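Call for Participants: Hand and Controller Comparison, Kirudik Test Room

Posted January 10, 2021

Kirudik is looking for 25 people to take part in a paid comparison of two robot hands and the controllers that drive them. You do not need a technical background. We would like at least half of the group to have none, and we will turn away engineers once the other half is full.

We should say where we stand. The makers of multi-fingered hands claim a great deal. We have read the brochures and watched the videos, many of which are sped up or cut right before the hard part. Our own view, after a year of this work, is that a plain two-finger gripper still does most jobs as well as a hand that costs many times more. We may be wrong. We have been asked to find out by people who have to decide what to buy, and they would like an answer that does not come from a sales office.

What is being compared

Two hands, known here as Ra and Wandale, each run with two controllers. The first controller, Tenow, follows a glove worn by the operator. The second is a plain handheld unit with a trigger and a thumb stick. A two-finger gripper is used as the baseline. You will try all of it, in an order drawn by lot, and you will not be told beforehand which hand is supposed to be the good one.

The tasks are small and dull to read about. Pick up a block and put it down where you were told to. Press one key on a toy keyboard without pressing its neighbor. Slide an object to a line and stop. We picked them because they are easy to score and hard to argue with. A key was pressed or it was not. If the hand pressed two keys, that is a miss, even if the tune sounded fine. 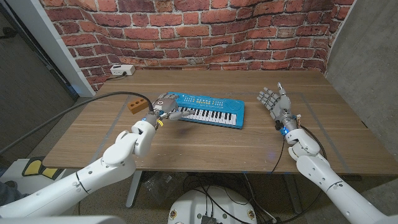 Each session lasts 2 hours, including breaks. You sit to one side and operate the arms while a member of staff resets the table between attempts. Every attempt is recorded, including the bad ones, and the bad ones count. We will not give you a second try because the glove slipped or a cable got in the way. If that happens to you, it will happen to a buyer, and it belongs in the results.

Participants often assume that a poor score is their own fault. Please try not to. We are scoring the equipment. If a controller makes you feel clumsy, write that down on the form in your own words, and be as rude as you like.

Who we are looking for

Adults aged 18 or over who can sit at a table and use both hands for the length of a session. Left-handed people are very welcome, as we have had too few. Glasses are fine. The Tenow glove comes in a small and a large size and neither fits everybody, so we will measure your hand when you arrive. A bad fit does not rule you out.

You cannot take part if you have worked for a company that makes or sells robot hands, or if you own shares in one. We also ask that you not look up either hand before you come. The names above are ours, so a search should not get you far anyway.

What you will be asked to do

Come to two sessions on separate days. The first is practice plus scored attempts with one controller, the second is the same with the other. After each block you fill in a short form. At the end there is a talk of fifteen minutes or so with one of us, with no equipment running. We are most interested in what annoyed you.

Across the whole group we plan to collect 2,000 scored attempts. If we fall well short, we will say so in the report and draw no conclusion. A previous round stopped at 1,000 and we were not comfortable ranking anything from it, though one supplier was happy to.

Payment and results

You are paid for each session when it ends, whatever your scores. Travel by bus or train is refunded with a ticket. If you leave partway through, you are paid for that session in full.

The report comes out in May. Suppliers can see it one week early and may correct errors of fact. They cannot ask for a result to be removed, and if they send comments, we print them next to our reply. Every participant gets a copy. Your name will not be in it. Video used in the report shows the table and the arms, and your voice will be taken out unless you tell us to leave it in.

How to apply

Use the form on the Kirudik contact page and write "hand comparison" in the subject line. Tell us which days suit you, which hand you write with, and whether you have ever operated a robot arm. A few lines will do. Please do not send a résumé. We answer every application, including the ones we turn down, and places are filled in the order that suitable applications arrive.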